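Welell Bridholm slim trolley: a long review of a narrow thing

Posted 12/2/21 in Kitchen and Utility

I have owned gaps before. The flat in Farah Street had one behind the bath that ate a flannel, and my mother's larder had one that was supposed to be for the ironing board and ended up holding the ironing board's replacement. The one in my present kitchen is between the fridge and the wall. It's too wide to ignore and too narrow for anything made by a sensible person, so for years it was home to a broom, a bag containing other bags, and a baking tray I'd told people I had lost.

The Bridholm is meant to put an end to this sort of thing. It is a tall, thin trolley on castors which slides into a gap, and then slides out again when you want the paprika. Welell sell it as "the kitchen drawer that isn't in your kitchen drawers", a sentence I have now read often enough to be almost fond of.

I'd been eyeing the Kotetti for a while, and so had everyone else, judging by the 1,814 ratings underneath it. The Kotetti is made of wire. I have nothing against wire in general, but I have known bottles of soy sauce, and I know what a bottle of soy sauce does on a wire shelf when you move the shelf. It lies down. The Bridholm has solid shelves with a lip along each side, and it was on offer, and I'd had a glass of wine.

Putting it together

The leaflet claims 30 minutes. I took a whole evening and part of the next morning, some of which was my own fault, as I'd put the bottom shelf on upside down and then defended the decision. The drawings are small and have no words at all. There's a cheerful little man in them who holds up a screw in one picture and in the next has a finished trolley and his hands on his hips, and I would very much like to know what happened to him in between.

The screws themselves are decent. They bite properly and the holes line up, even the ones near the top, where cheap furniture usually loses interest. You get an Allen key of the usual sort, to go in the drawer with its relatives. I used a proper screwdriver for the handle. If you have one, do the same, because the handle is the part you'll be yanking and it wants to be tight.

The castors push in and don't screw. I was suspicious of this and remain so, although none has come out yet. Push them in with the thing on its side on a towel. Don't stand over it and lean, which is what I did, and which moved the trolley briskly across the kitchen with me partly attached.

Living with it

It rolls well on tiles and grudgingly on the strip of metal where the tiles stop. Loaded at the bottom and light at the top, it comes out in one smooth pull. Loaded the other way about, it comes out like a drunk leaving a wedding. Tins low, tea bags high. I'd have thought this was too obvious to write down, but I filled it from the top on the first day and met a jar of chickpeas coming the other way.

The lips are the best thing about it. They are just high enough to hold a bottle in and just low enough that you can still read the label, so someone at Welell has clearly been let near a kitchen. The top shelf has a lower lip than the others, for reasons of style I suppose, and I wouldn't keep glass up there.

The finish is called Oat. It's beige. It wipes clean with a damp cloth, and so far it has come through turmeric, treacle and a slow leak of sesame oil that I only discovered by smell. There is one scratch, down near the wheels, made by me with the baking tray on its way out of retirement.

What it doesn't do is stay put. There are no brakes on the castors. In a tight gap that won't matter, but my floor slopes a little towards the back door (the surveyor called this "character" and charged me for it), and every so often the Bridholm sets off of its own accord, an inch or two, usually at night. I've wedged a folded beer mat under it. A brake on a single wheel would have cost them pennies, and at nearly 200 pounds for the full-height version, before the offer, I feel the pennies might have been found.

I'll say that again more plainly, as people tend to skip to the price. At full price it's silly. On offer it's fair. Second-hand, from someone who has moved house and no longer has the gap, it's a bargain, and there will always be somebody like that.

A second opinion

My neighbour Shiela Salazar bought the half-height one in June and keeps it under her worktop. She has no complaints about the wheels, having a floor that's flat, and she's rather smug about that. Her quarrel is with the handle, which is on one end only. If you put the trolley in back to front you have to turn the whole thing round in the middle of the room like a canal boat. She also says the half-height shelves are set too close together for a litre of oil, and I measured hers against mine and she's right. So the short one is a different animal, and the website should say so.

She paid less than I did, too. I didn't ask, but she told me.

Would I buy it again

Yes, on offer, and I'd buy the beer mats at the same time. I've stopped losing things down the side of the fridge. I know what spices I own, and it's more cumin than a household could need. The guarantee is apparently good for 1,000 nights, a unit of time I had only seen used for mattresses and Scheherazade, and I'll be interested to see which of us is still upright at the end of it.

Good: the lips, the screws, the way it wipes down.
Less good: no brake, one handle, Oat.
Avoid if: your floor slopes, or you own a cat that likes to be pushed.

For anyone still with me, a word about where to put it.
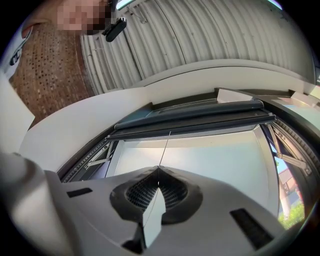
Measure the gap, then measure it again at the height of the skirting board, as that's where mine stole half an inch and very nearly the whole project. The Bridholm is square at every corner, and most of what it'll be asked to stand beside is not. Take a white machine with a curved rim like this one: the straight edge of a shelf won't sit neatly against a curve, and you'll get a sliver of daylight that widens as it goes round and collects crumbs with real dedication. You also want room to get at the compartment when it's open without wheeling your entire stock of tinned tomatoes into the hall first. Leave a hand's width on that side if you can. If you can't, put the trolley by the fridge like I did, handle facing out, and keep the receipt somewhere other than the top shelf.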